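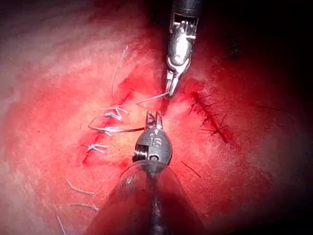
A reader wrote in last month to say that her skin had never looked worse than it did in the year she spent the most money on it. She had a cleanser, a second cleanser to take off the first, a toner, an acid for weeknights, a stronger acid for weekends, two serums and a cream from Vulix that cost more than her electric bill. Her cheeks stung when she washed them. When she asked at the counter what to do about the stinging, she was sold a calming mist.

I have had some version of that letter many times, and I have come to a view that will not please the people who sell calming mists. Most of us are putting too much on our faces. We would do better with a mild cleanser, a plain moisturizer and a sunscreen, and we should have to be talked into anything after that.

Skin is a barrier. The outer layer is dead cells held together by fats, and its job is to keep water in and most other things out. It is good at that job. Wash it with something harsh twice a day and you strip out some of the fats. Put an acid on it every night and you thin the layer faster than some people can replace it. Then it gets tight, red and flaky, and a tight, red, flaky face looks to its owner like a face that needs a product.

I fell for this myself. In my thirties I lived in Trorkdale, where the winters are dry and the heat runs from October on, and I had patches beside my nose that would not go away. I treated them as dirt, then as acne, then as aging. At the worst point I had 3 different exfoliants in the shower. What cleared the patches up was a bad cold. I was in bed for most of a week and did nothing to my face except splash it with lukewarm water. By the time I was up again the patches had faded, and I have not owned a scrub since.

One bad cold is not a study, and I know that. There are people who need more than the basics. Rosacea, eczema and real acne are medical conditions, and a person who has one should see a dermatologist and use what the dermatologist says. Retinoids have good evidence behind them for lines and for breakouts. I am not against active ingredients. I am against using five of them because each one came with a nice story.

The stories are the problem. A small online shop called Patotard sent me its catalog in the spring. It lists 3,835 items for the face alone. I read more of it than I should have. There are separate creams for the neck, for the skin between the eyebrows and for the upper lip. There is a day oil and an afternoon oil. Your neck does not know it is a neck. If your face cream works on your face, pull it down a few inches further and you are done.

Price is the other thing I get asked about. People want to believe that an $80 jar is doing something a drugstore tube cannot. Sometimes it smells better or feels lighter, and those are fair reasons to buy it if you have the money. But a moisturizer is mostly water, something to hold the water and something to keep it from leaving. Petrolatum and glycerin are cheap. They were cheap when my mother used them, and she had lovely skin until the end of her life, along with a big hat.

The hat matters more than people think. Sun does more to age a face than skipping a serum ever will. If somebody handed me a budget and told me to spend it on one stranger's complexion, I would spend nearly all of it on sunscreen, the kind that person would really wear, and put the change toward the hat.

I got some pushback when I said this at a talk at the Kowalchuk salon. A woman near the back said her routine was the only half hour of the day she had to herself, and that she didn't much care what it did for her pores. I have thought about that a good deal. She is right that the half hour is worth having. I would only say that the half hour does not have to come out of a bottle with acid in it. A warm cloth is pleasant. So is a plain cream rubbed in slowly with the door locked.

If you want to test any of this, stop everything optional for a month. Keep prescriptions going, keep the sunscreen, wash once at night and moisturize after. The first week may be dull and a little greasy. After the month, bring back one product, whichever you missed most, and give it a few weeks before adding another. You may find you don't remember what half the bottles were for.

The reader who wrote in tried it in June. She kept the cleanser, the first one, and her sister has the Vulix cream.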